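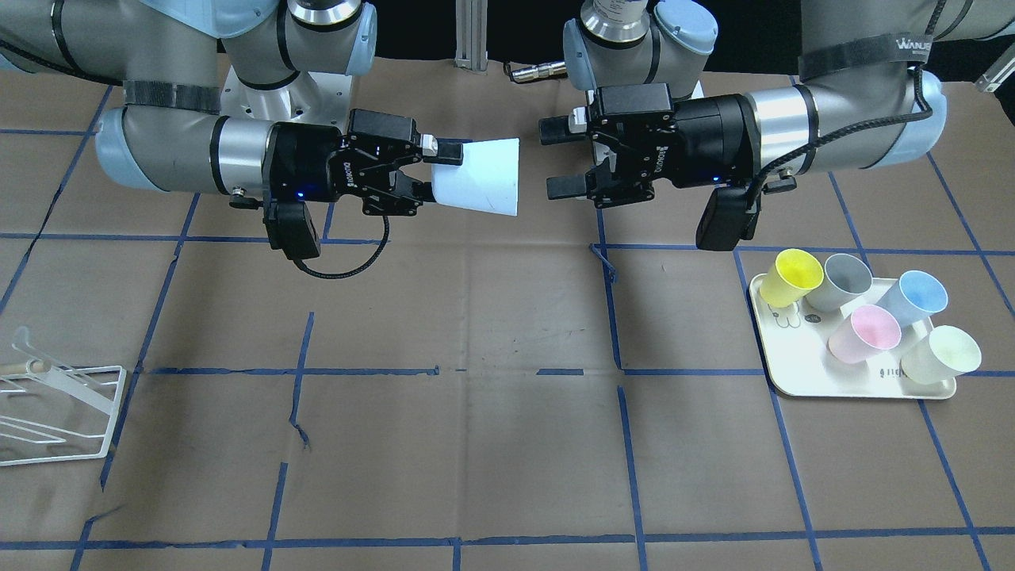 Esuvitz Publishes Setup and Care Routine for Its Two-Arm Bench Cell

UMSKA, January 7, 2018 – Esuvitz today released the full setup and maintenance routine for Bravo, the two-arm bench cell it runs at its Umska workshop. The routine covers first installation, daily checks, gripper and camera care, cable replacement and the steps for bringing the cell back into use after a repair. It is available at no charge to any shop or lab that operates a similar cell.

Bravo is used for handling light household items such as cups, trays and dish racks. It has two arms mounted side by side over a flat work surface, each with a two-finger gripper and a wrist camera. One task in regular use has an arm hold a paper cup on its side while the other arm faces it with its gripper open.

Esuvitz wrote the routine after its first period of steady operation, when most lost time came from small faults in the cables, the surface covering and the camera mounts. The arms themselves needed little attention.

"We kept fixing the same four or five things and writing the fix on whatever paper was nearby," said Elisa Ruggiero, who is responsible for cell maintenance at Esuvitz. "Then the next person on shift would do it a different way. Now there is one way to do it, and if somebody finds a better one we change the document."

Work surface

The surface is covered in brown paper and marked off with strips of dark blue tape. The tape gives operators a reference for putting objects back between runs. It is not a measuring grid, and the spaces do not have to match. What matters is that the strips stay in the same place when the paper is changed. The routine calls for marking the ends of each strip on the table edge before the old paper comes off.

Creases are acceptable as long as a cup will stand on them. Paper that has lifted or torn is replaced. Loose ends of tape are pressed down or trimmed at the start of a shift, and any piece that will not stay down is removed and relaid. Objects may sit across a tape line if the task sheet shows them there.

Grippers

Fingers are wiped with a dry lint-free cloth before the first run of the day. The operator then closes each gripper with nothing in it and looks for a gap between the fingertips. If there is one, the finger screws are loosened, the fingers reseated and the screws tightened again in turn.

Grip force is checked on a paper cup. The cup is held on its side by the closed end, where the wall is stiffest, and released. A cup that comes out with a crushed wall means the force setting is too high for the task. Operators are asked to use a new cup for each check.

The status light on the gripper housing is noted on the shift sheet. If it is dark when the cell is powered, the operator stops, cuts power at the main switch and checks the connector at the wrist before doing anything else.

Wrist cameras and cables

Each wrist camera hangs beneath its gripper and can be knocked out of line by a tray edge or a rack. The routine has the operator move both arms to the home position and compare the camera view with a saved reference picture. A camera that has shifted is reset by hand and its bracket screws tightened.

Cables are held to the arm links with black straps. The straps should be snug enough that the cable does not slide, with enough slack left at the wrist for a full turn in both directions. After any cable change, the wrist is turned slowly through its whole range by one person while a second watches the cable. Spare leads are capped and moved to the back of the table.

"Most of our camera faults were cable faults," Ruggiero said. "The picture would drop out in one position and come back in the next. We sent a camera away for testing once and it came back with a note saying it was fine. The lead had been pulled too tight at the strap."

Return to service

After a repair, Bravo is run at low speed with no objects on the surface, then with a single cup, and then with the full layout for the task. The two grippers are brought to face each other across the middle of the table, and the operator confirms the gap against the task sheet. The person who made the repair signs the sheet and a second person repeats the low-speed run.

Esuvitz logged 3467 cycles on Bravo between June and the end of the year. In that time 32 stops were recorded. Of these, 2 required a replacement part and the rest were cleared at the bench using steps that are now in the routine.

The document was reviewed by Skokora, which supplies bench frames and mounting plates to Esuvitz and helped with the section on checking frame bolts. Skokora will include a printed copy with new frames.

Availability

The routine is offered as a printed booklet and as a plain file that can be edited for local use. It includes a shift sheet, a repair sheet, a parts list and a blank task sheet. Requests may be sent to Esuvitz, Room 202, Umska. Corrections from other operators are welcome at the same address and will be considered for the next edition, planned for June.

About Esuvitz

Esuvitz builds and operates small automation cells for light handling work. The company is based in Umska.

Media contact: Elisa Ruggiero, Esuvitz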